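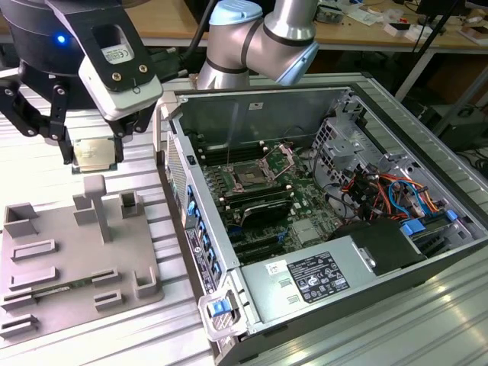 A gripper holds a processor over the parts plate, next to an opened desktop tower.

Business > Automation > Spending

Fledcombe wants a second robot cell – but not before September

PC refurbisher Fledcombe is asking for money for another robot cell at its repair shop, and the number on the request is $742 per month for equipment, on a lease. Purchase was looked at. Too much cash up front, the planning note says, and no clear idea what the arms will be worth in a few years.

The shop takes in retired office desktops, swaps processors and memory, and sells the machines on. Last year's intake from the local school contract alone was 932 towers. Most of the part swapping is still done by hand at the benches.

Yasmine Zerouali, who runs equipment planning, wants the new cell laid out like the current one. Tower on its side, panel off, parts plate to the left. Same table too, the grooved aluminum kind, so fixtures can be moved between cells with no new drilling.

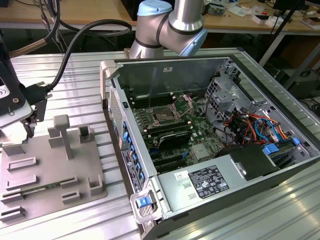

Opened tower on the grooved table, CPU socket open and the fixture plate at left.

Two suppliers have quoted. Akpan came in lower on the arms but wants install paid separately. Skamow bundles install and 4 days of training, and will hold its price through September. Neither quote covers grippers. That line is blank in the draft budget and Zerouali says it is the one she worries about.

"People price the arm and forget the fingers," she said. "We did it last time. Then it was purchase orders all winter."

Fixtures are a smaller fight. The shop wants plates made to suit each board layout, and has asked for a spares budget to match. Finance has offered to pay for 10 plates in the first year and look at it again after that. Shop floor wanted more, no suprise. 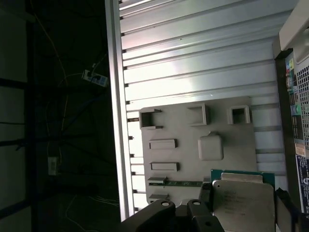
Close view of a processor between the gripper fingers, with the gray plate behind.

Also on the list: cable routing, a bigger parts cabinet, extra lighting over the benches. The cabinet will probaly get cut. Software licenses run through Skarnar, the parent company, and don't count against the shop's own budget, so they are left out of the $742.

Decision expected in September, after Skarnar sees the full file. If it says no, the shop keeps the present cell and asks again with next year's plan. A used arm is the fallback, though Zerouali isn't keen – warranty terms on the ones she was shown were thin. 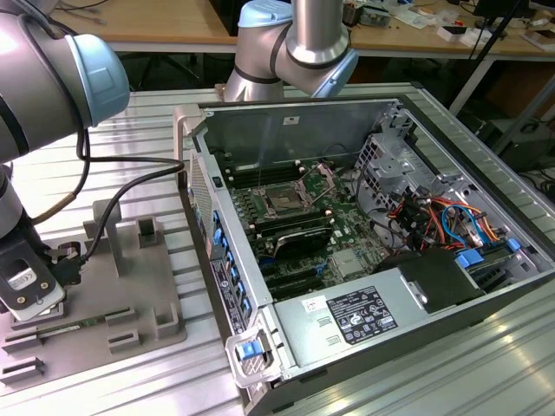

By YASMINE-FREE DESK STAFF

Delivery after a signed order is quoted in weeks by both suppliers, no firm date from either. Floor space is set aside along the back wall. Power for that corner is a separate job and the electrician's bid is still out.

3 comments | 18 shares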